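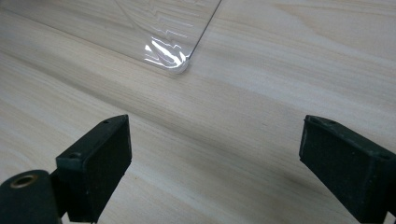 How often do the finger pads on a gripper need changing? Go by the grip, and change both sides together when thin parts start to slip.

I went by the calendar for too long, which is why I'm writing this down.

1 Apr 2018. Cell 8 at Nosstead. Started with the fingers. Wiped the dust off the top faces and went over the screws, two to a finger. One on the left took a quarter turn. The corners are rounding off, but Evander Munro says the Cowie pair looked worse and ran another year. Left them on.

Pads next. Old ones off, glue scraped, new ones pressed down and left under a clamp over lunch. Lewis Forsyth wanted to skip the clamp – I said no.

Then the open position. The controller had drifted a little, so I set it again and saved it as program 137. Ran 50 slow cycles on the clear plastic pieces and dropped two, both at the same corner. Lowered the approach a hair and ran 50 more without a drop.

Cycle counter set back to zero. I'll look at the pads again at 600.

Still to do: order pads from Ondum, grease the slide, ask Fondonholm about the spare cable. Lewis has my small hex key.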